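Flannel Shirt Care - Frequently Asked Questions
Senell Workwear, Ukdale

What temperature should I wash a flannel shirt at?
Wash at the temperature printed on the care label. If the label has worn off, use a cool cycle with a low spin. Turn the shirt inside out and undo all buttons, including the cuffs.

Will the colours run?
Dark checks can release some dye in the first 2 washes. Wash separately for those, then with similar colours. Do not soak.

Can I use fabric softener?
We advise against it on brushed cotton. It coats the raised fibres and the surface goes flat sooner.

Can it go in the tumble dryer?
The Clivel shirt can be dried on low heat. The Hettiarachchi overshirt is line dry only - the lining shrinks at a different rate from the outer cloth.

How do I reduce creasing before the shirt is dry?
Take it out of the drum as soon as the cycle ends. Hold it by the shoulders, shake it, and pull the placket and side seams straight by hand. Hang it on a wide hanger with the top button fastened.

Does flannel need ironing?
Not usually. If you do iron it, use a medium setting on the inside of the cloth and press down lightly. Heavy pressure leaves shiny patches along the seams.

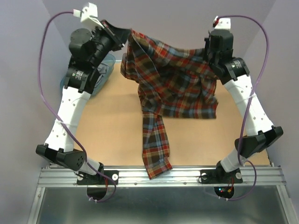 Is it better to fold flannel shirts or hang them?
Folding suits long storage, as a heavy shirt left on a narrow hanger will stretch at the shoulders. Hang the ones in weekly use.

How wide should the folded shirt be?
Our shelf boxes take a fold 18 cm across. Lay the shirt face down, bring each side in to the middle with the sleeve turned back along it, then fold up from the hem in thirds.

Where can I get spare buttons?
One is sewn inside the left side seam. For more, quote the style number when you contact the Ukdale shop - Clivel is 53, Hettiarachchi is 78.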